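Flirkarex planning software: progress report to the Pristitlow fund
November 17, 2025
By the Brallo software team

Since July your grant has paid for the part of Flirkarex we care about most, the planner that lets two arms share one table without waiting on each other. It's going well! The old version locked the whole workspace whenever either arm moved. The new one reserves only the space along each arm's path, so both can reach into the same clutter of power strips, plugs and cords.

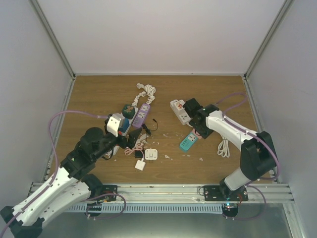

Munshi asked whether the reservations would get too slow to compute once cords were included, and said a planner that stops to think is no better than one that locks the table. Fair point. We now treat each cord as a fat, soft region and update it only when something near it moves. Replanning dropped from 200 milliseconds to 6, and we were thrilled with that.

Grip checks came next. Each arm has to tell the planner what it thinks it's holding, and the planner has to believe it or ask again. We replayed 2947 logged grasps through the new check and fixed two bugs in the message timing (one of them had been there from the very first build).

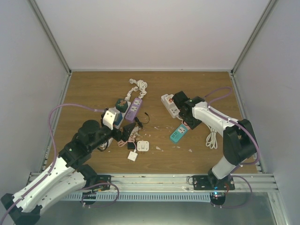 Could the same check run on a single arm, one reader of our last report wanted to know. Yes, and with no changes to the code. The planner just sees one reservation list with nothing to compare it to.

We've also started on wrist views. The table view loses small parts behind the fingers, so the perception code now takes in a close view as well and scores the two together. Cube-shaped sockets are our favorite test for this.
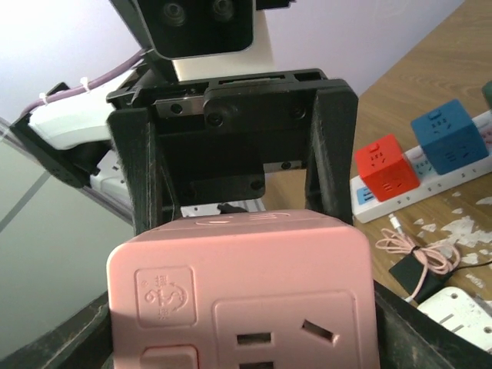 Wrist view: pink cube socket between the gripper fingers.

Still to do: better handling of tangled cords, and a log viewer that doesn't need one of us sitting next to it.

Recent reports
Flirkarex: July update
Cord regions, first results
Notes on the grasp log format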